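3.2 Folding clothes by hand, with the grippers doing the touching

I'll admit I wanted to skip garments altogether. Our first plan for Brallidik was all mugs and drawers, things that stay the shape you left them. Then Selma Živković joined in October and said that if we were going to claim anything about showing a robot a household job, we'd better include one where the thing being handled goes floppy the moment you pick it up. She was right, and folding ended up eating more of our time than everything else in the set put together (I still find lint in my keyboard).

The way we show the task is simple enough. You hold one gripper in each hand, squeeze to close the jaws, and fold the clothes much as you would at home. Each gripper carries its own camera, so every demonstration gives us two views that the policy can learn from later, plus the jaw opening and the path each hand took. We did try driving the arms remotely with the Flitus rig first, and I really wanted that to work! But a folded jumper took 260 seconds that way, even for Selma, who is by far the best driver we have. With the handheld grippers the same fold took her 40. The sleeves were the worst bit on the rig. You'd pinch the cuff, lift, lose sight of the fabric behind the arm, and come down with a twist in it.

We asked people to use their own beds and their own clothes, and we didn't tidy anything up beforehand. I think this matters more than it sounds. A plain table is kind to a policy, because any edge it finds is probably the edge of the garment. A patterned sheet gives it petals and outlines running right up to the cloth, and a pile of other clothes next to it gives it plenty of tempting sleeves that belong to something else. Figure 4 shows a sweatshirt with one sleeve brought in across the chest and the other one still bunched out to the side.

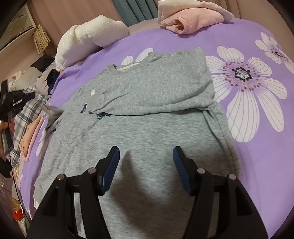

Figure 4. View from one handheld gripper during a sweatshirt fold. The folded sleeve covers part of the lettering on the chest; the second gripper is at the left.

3.3 What we told people, and what we left alone

Our instructions fitted on one sheet. Start with the garment spread out, bring the sleeves in, fold the body, open both jaws when you're finished. We didn't say which sleeve went first or how far across it should go, and people turned out to have very firm habits about this. Some lay the cuff flat and then smooth it with the side of the jaw. Others sort of throw it and tug. I was keen to fix a standard fold, Selma wasn't, and we went with hers.

The cost of that freedom showed up in training. With 60 demonstrations the policy would dither between two ways of starting, lifting a cuff a little and putting it down again, which was quite painful to watch. At 85 the dithering mostly went away, though we still see it on hoodies. We ran the same clips through the Kolev filter to drop any where a hand paused for too long, and it made very little difference, so the results in Section 4 use the unfiltered set.

One practical note for anyone copying this: jaw squeeze is easy to overdo on thick knits. People gripped hard on ribbed cuffs and then had trouble letting go cleanly, and the release is exactly the part the robot copies worst. We now ask for a light pinch and a full open at every release, even when it feels fussy.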